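Home > Guides > Table and Serveware > Salazar Tray Set
Category: Set-up and Care
Reading time: 2 min
Previous | Contents | Next

Section 2: Setting a snack tray

The Salazar set is one tray and one round plate. It can be used on any flat table, including the Stullia and Julby models. Read the care notes at the end of this section before first use.

Before you start

Wash the plate by hand in warm water with a little dish soap. Wipe the tray with a damp cloth and dry it right away. Leave the tray in the open air for 30 minutes before you put anything on it.

Caution: Do not soak the tray. Standing water raises the grain and can lift the finish along the rim.

Setting the tray

1. Clear a space on the table and wipe it down. Crumbs under the tray will scratch a painted top.

2. Set the tray on the table with a long side toward the person who will eat. Keep it back from the edge - a hand's width is enough.

3. Put the plate inside the tray, flat on the base. It must not ride up on the rim.

4. Slide the plate to one side. The bare strip of wood on the other side is for a napkin, a fork or a small cup.

5. Put the food on the plate. Whole fruit goes on last, after anything sliced or sticky.
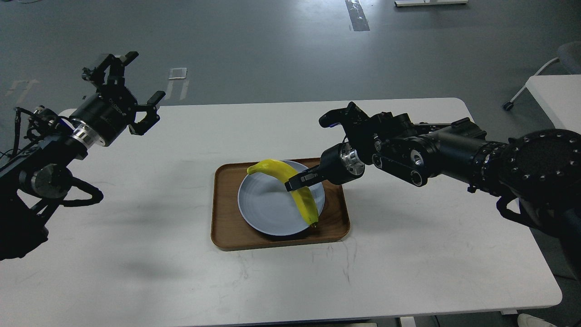

6. Check that long fruit is steady before you lift the tray. A banana may overhang the plate a little, but it should not rock when the tray is tipped slightly.

7. Lift with both hands, one at each short end. Do not lift by one side, even with a light load.

Note: For left-handed users, swap the plate and the napkin space. The tray has no front or back.

Caution: The tray is not a trivet. Let pans and baking dishes cool on a rack. The plate may be warmed to 200 degrees F in the oven, without the tray.

Clearing up

1. Take the food off first, then the plate.

2. Wipe the tray, including the inside corner where the base meets the rim.

3. Fruit peel left on bare wood can mark it. If a mark stays after wiping, rub it with a dry cloth and a drop of Wusa tray oil, going with the grain.

4. Stand the tray on its long side to dry. Do not stack it wet.

Care notes

Oil the tray when the wood starts to look dull. In daily use this is nearly every 14 weeks. Use a thin coat, leave it overnight and buff off what is left - too much oil stays tacky and picks up dust.

Store the plate on top of the tray with a folded cloth between them.

Next: Section 3, Replacement parts

Back to top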